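# Chapter 6. Reaching into Closed Spaces: When the Arm Stops and the Report Says "Done"

*After reading this chapter, the student will be able to separate a contact fault from a position fault, read a short incident log, and write a stop rule for a task with a low shelf or an open drawer.*

In November, during a long test at the Dranov training hall, a humanoid robot was told to take a tool out of a low compartment and put it on a table. The robot bent down, put its right hand inside, closed the gripper and reported success. Then it pulled the arm back. The hand was empty, and the forearm had hooked a cable which was lying on the floor. The cable pulled a power supply from its place. No person was hurt, because the safety operator, Wanda Villanueva, pressed the stop button before the robot tried to stand up.

The damage was small: one connector and half a day of work. The case is still useful for us, and we will return to it several times. Three different faults met in it, and each of them alone would probably pass without notice.

## 6.1 The order of events

The log of the Plorkolov controller gives the following order. The student should read it slowly, before reading our explanation.

- The wrist slows down and the motor current rises.
- The gripper receives the command to close.
- The fingers stop before they are fully closed.
- The task program writes "object held."
- The arm starts to move back, and the current in the elbow joint rises to the limit.
- The operator stops the robot.

The program had a simple rule. If the fingers stop early, there is something between them. In an open space, for example above a table, this rule works well. Inside a compartment it is weak – the fingers can also stop early when they press on a wall, on a slat or on the edge of a shelf. This is what we call a **contact fault**: the robot feels a real force, but gives it the wrong name.

Radomír Skála, who examined the log, first believed in a position fault. He supposed that the camera in the head was badly calibrated. The check with the Balogun test plate did not support him, and he wrote so openly in his report. We recommend this report to students also as an example of good manners in engineering.

## 6.2 What the hand cannot see

When the hand is inside a low space, the head camera loses much of its value. The gripper covers the object, and the shelf above puts both of them in shadow.

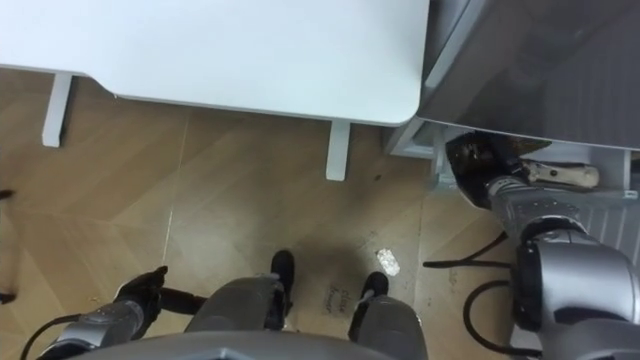

For this reason the decision to pull back should never depend on one signal. In the revised procedure, written by Mal-soon Kwon, the robot makes a short test lift and waits 400 milliseconds. If the load on the wrist does not change, the gripper opens and the arm goes out by the same path on which it came in. The robot is allowed to try again only after the operator agrees.

The second part of the revision concerns the floor. Cables must be kept outside the full sweep of both elbows. Many laboratories measure only the path of the hand, but the elbow goes lower and wider when the robot is sitting or bending. Loose objects near the feet are removed before power is given to the legs.

**Before you continue.** Write down which of the events in Section 6.1 could have been used to stop the arm earlier. Keep your answer; we compare it with the full current curves in Section 6.3.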